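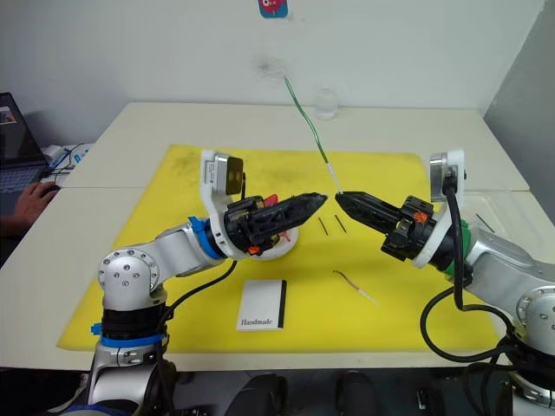 The Short End of the Wire

A green wire with a little white showing where the covering has been taken off, a few short pieces lying on a yellow mat, and a small card that says "Handmade." If you have ever built anything that lights up or buzzes, you know the kind of table, and you may have one at home under a pile of mail. I had one for years without thinking of it as a table for anything in particular. It was where the radio was open, and then it was where the doorbell was open, and at Thanksgiving it was where the pies went.

I was thinking about that table on the drive up to Ralulcombe, where Ha-neul Kang and Nafula Shirima run a wiring class on the second floor of the old Mohamedi building, above a shop that sells piano benches and, for some reason, honey. The two of them have been at it for long enough that the stairs know their feet. They call the class Gomora, after a song Nafula's grandmother used to hum, although neither of them will sing it for you, and I did ask.

The class is in wire. That sounds like a narrow thing to give a Saturday to, and I will admit that I signed up expecting soldering irons and smoke by half past nine. We did not touch an iron until after lunch. The whole morning went to cutting, stripping, bending and laying out, and by noon I had come around to the view that I had been doing all four badly since I was twelve.

Start with the mat

Ha-neul starts everybody with the mat, and she is firm about it. Hers are plain cutting mats, in whatever color the store had that week, and she likes the bright ones best. Drop a snipped end of black wire on a dark wooden table and you will be finding it with your sock in February. Drop it on yellow and there it is.

She doesn't mind stains. Her own mat at home has a burn the shape of Ohio and a ring from a coffee cup, and she has turned down two offers of a new one from her husband. What she does mind is clutter. Before anyone picks up a wire, everything that isn't part of the next step has to go somewhere else: phone, glasses case, the muffin you were planning to get back to. You are allowed your wire, your cutters, your stripper and the piece you are working on. A man across from me kept trying to sneak his keys back onto his corner, and she kept moving them, very pleasantly, to the windowsill.

The tools are nothing special, by the way. The cutters are the flush kind you can get at any hardware store, and the strippers have a row of notches marked for size. Nafula has a fancier pair that adjusts itself, and she lets people try it at the end of the day, once they have learned to do without.

How much to take off

Most of us strip too much. It feels generous, I suppose, the way a beginner cook puts in too much butter, and then you have a quarter inch of bare metal leaning over toward its neighbor and wondering whether to say hello. Nafula teaches with her thumbnail. She lays the wire across it and takes off about what the white part of the nail would cover, and then she has you do it again, and again, until you have a little pile of ends and a feeling for the squeeze.

The squeeze is the hard part! You want to go through the covering and stop before you reach the metal. If the notch is too small, you nick the strands and they break off later, inside something, when you have already put the screws back in. If it is too big, the covering stretches out like taffy and comes away ragged. My first half dozen looked chewed. My neighbor, a retired bus dispatcher with beautiful hands, got hers right on the second go and was very nice about it.

After that comes the twist, if you have stranded wire, always in the direction the strands already want to go. Then a bit of bending. Solid wire remembers every bend you give it, so you are better off deciding where it should go before you start pushing it around. Ha-neul has us lay each piece on the mat in the shape it will have in the finished thing, and only then pick up the next one. It looks a bit like a drawing by the time you are done, and several people took pictures of theirs.

Lunch, and then the Jeltano

Lunch is soup on the landing. I mention it because it was good soup (squash, with something hot in it) and because the talk over lunch was half of what I came home with. People told each other what they were hoping to fix. There was a model railroad with a station that had gone dark, a sewing machine lamp, and a string of porch lights that one couple had been married under and couldn't bring themselves to throw out.

In the afternoon everyone builds the same thing, a night light the two of them designed and named the Jeltano. It has one switch, one battery holder, one small bulb and a handful of wires, and it would be a ten-minute job if you weren't trying to do it nicely. We were trying to do it nicely. I took until nearly four. The switch goes in first, then the long wire that runs up the back, then the short ones, which are harder than the long one and which I dropped more often than I care to say. I found each of them on the mat right away, and I caught Ha-neul noticing that.

The soldering, when we got to it, was almost an afterthought. With the ends clean and the wires already sitting where they belonged, there was nothing left to hold down with a third hand I don't have. You heat the joint, you touch the solder to it, you wait, you breathe out. Nafula walked behind us with the window pole, opening one sash after another.

Mine came on the first time I tried it. It is on the hall shelf now, and it leans a little to the left.

What you might set up at home

Since that Saturday I have cleared my own table, more or less, and I asked the two of them what they would tell somebody who wanted to start there. Nafula said to buy short rolls in several colors and stay away from the giant bargain spool, which will be gray and will outlive you. Pick one color for the positive side and keep to it for the whole project, even when you run low. She also likes a jam jar for the offcuts, and she will use a scrap as short as her little finger before she cuts anything new.

Ha-neul said to get a lamp that bends. She put her bench under a ceiling light for years and worked in the shadow of her own head. She would also have you sit down, with both elbows on the table, and quit when your shoulders come up around your ears. The wire will still be there after supper.

If you go

Gomora meets on the second floor of the Mohamedi building in Ralulcombe. The fee is $135, which covers the tools for the day, the soup and the parts for your Jeltano, and you take the night light home with you. There are 46 steps from the parking lot to the classroom and no elevator, so call ahead if stairs are a trouble and they will set up a table for you on the ground floor, next to the honey. Bring reading glasses if you own any. Leave your keys in your coat.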